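4.2 Placing the oven and first heating

1. Set the oven on a flat, heat-safe surface. Leave at least 4 inches clear behind it and above it.

2. Take out the rack and crumb tray. Wash both in warm soapy water, dry them, and put them back.

3. Plug the cord straight into a grounded wall outlet — do not use an extension cord.

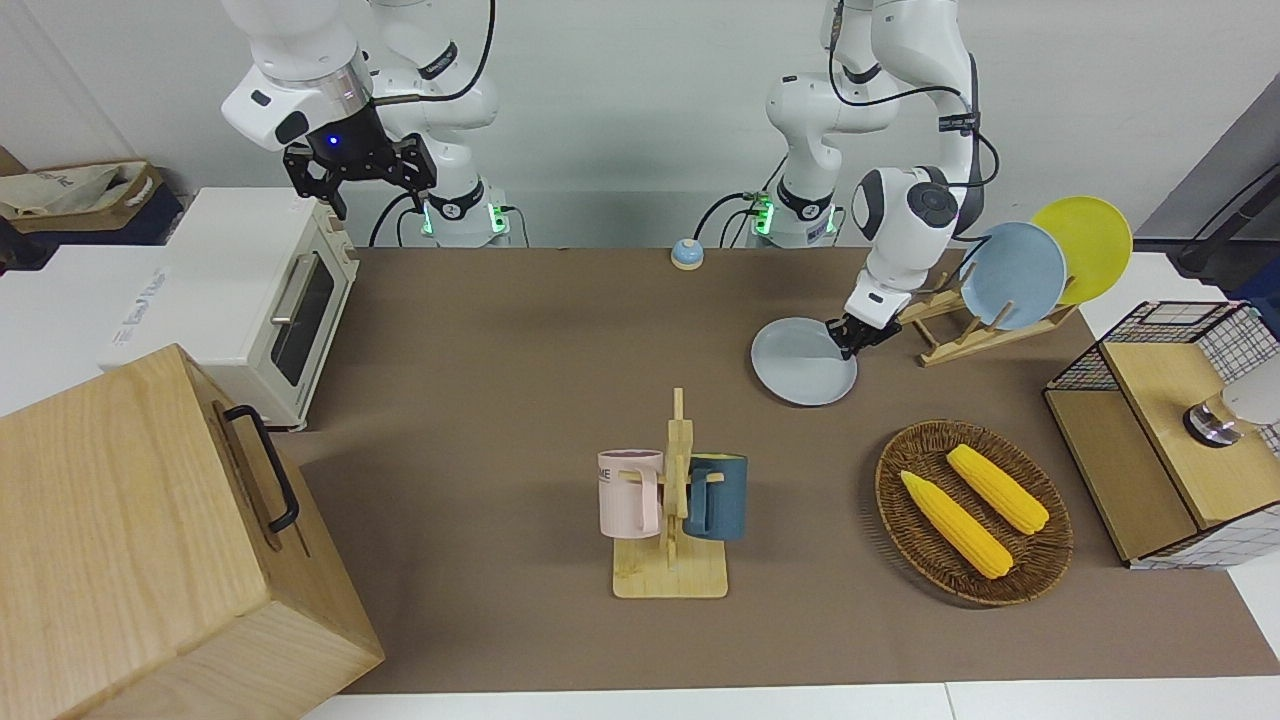 4. Turn the dial to its highest setting and run the oven empty for 14 minutes. A light smell is normal during first heating.

5. Switch off, unplug, and let the oven cool fully before wiping the inside.

CAUTION: The door and top get hot. Keep curtains and paper towels away.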